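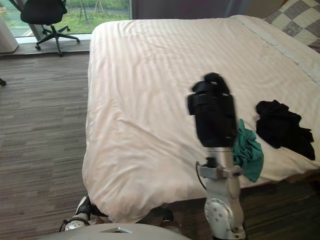

Does a robot in the bedroom mean fewer housekeepers?

At Pindcombe it has not meant that so far. The residence in Rikenport had 17 people on its housekeeping staff when the first machine came in last September, and it has 17 now. The hours are split up differently, and a few of the jobs have changed enough that the people doing them would describe them in another way.

Pindcombe rents furnished rooms to people who stay for weeks or months, many of them on work contracts at the port. There are 105 rooms. Guests pay for a weekly service that includes clean bedding, a cleaned bathroom and, for an extra charge, having their clothes picked up, folded and put away. It was the clothes that led the company to look at automation.

"Beds and bathrooms we can plan," says the head of housekeeping, who started there as a room cleaner. "Clothes we can't. One guest leaves two shirts, the next one leaves everything he owns on top of the cover. You have a cart in the hall and a list on the cart, and the list says 28 minutes a room. It doesn't say what to do about the pile."

The machines come from Brisico and have two arms with grippers on the ends. They are used on the clothing service and nothing else. A housekeeper brings the machine into the room, checks that the bed is made and the floor is clear, and starts it. It picks up one garment at a time from the cover, spreads it out, folds it and sets it down. After that the housekeeper puts the folded clothes in the closet by hand.

She is direct about how well this goes. T-shirts and towels are fine. Sweatpants are usually fine. Dark clothing is harder, especially when it has been dropped in a heap and the sleeves are inside the rest of it.

"With a black sweater in a ball, you and I pick it up and shake it," she says. "The machine tries one place, then it tries another place. Sometimes it gets there. If it stops, the light comes on and somebody goes over and gives it a shake. We don't stand there and wait for it anymore. In the first weeks everybody stood there and waited."

That was one of the early problems. The schedule assumed that a housekeeper could clean the bathroom while the machine was at the bed, and for a long time people did not want to turn their backs on it. Some were worried that it would tear a guest's clothes. Others just found it distracting.

"It's a small room and there's an arm moving," says a housekeeper on the second floor. "You hear the motor and you look. I must have cleaned the same sink twice."

She now does her rooms in the planned order and says she likes the afternoons better than she used to. Folding over a low bed for hours was what bothered her back, and she does much less of it. She does more pushing. The machine is on wheels, but the carpet in the bedrooms drags, and getting it over the strip in the doorway takes some effort. The staff asked for a ramp. They got one for each floor after they had asked three times.

Wages were another matter. When the machines arrived, management called the people who ran them "operators" and did not change their pay. The staff objected, and a new rate was agreed on over the winter for anyone who has finished the training, which takes 20 hours. The head of housekeeping was on the staff side in those talks.

"I said, if it's a new title, then it's a new job, and if it's a new job we should talk about the money," she says. "They could have dropped the title. They decided to keep it and pay for it."

Two people chose not to take the training. They do bathrooms and windows full time now and have kept their old rate. One is close to retirement and says that it suits her. The other is less happy and feels that the easier rooms go to the operators. The head of housekeeping does not dismiss this. She says the room list is still made up by software that knows nothing about who did what last week, and that she fixes it by hand each morning before the shift.

What about the laundry? The sheets and duvet covers go out to Olszewski, a family-owned plant on the other side of town, and that contract has not changed. There was talk of having the machines strip the beds too. A short trial ended that – the covers are too large, and they ended up half on the floor. Two people still do a double bed faster than anything else Pindcombe has tried.

Guests are asked when they sign up whether they are willing to have a machine handle their clothes. Most of them say they are. Those who are not get the same service from a person at the same price, and the head of housekeeping insisted on that. A few guests asked about the cameras on the machine and what happens to what they record. The front desk now keeps a printed sheet on the subject, and nothing is started while a guest is in the room.

I asked her what she would do differently if she could go back to the first week. She thought about the question for a while.

"I'd have the people who do the rooms pick the rooms," she says. "They started us on the top floor since it looked nice for visitors. The beds up there are right up against the furniture and you can hardly turn the thing. Anyone on the staff could have told them that. We'd have started on two, where there's space on both sides."

She would also have wanted a spare battery from the start. There is one now, and it is kept in the linen room next to the pillowcases.

As for the coming year, Pindcombe is thinking about one more machine. The housekeeping staff has asked to see the schedule first, with the names left blank, so that they can work out for themselves how many hours it leaves for everyone. Management has said they will have it before the order is signed. The second-floor housekeeper says she has no strong opinion about another machine, as long as it comes with better wheels.

Interview conducted at Pindcombe, Rikenport, Feb 24, 2023.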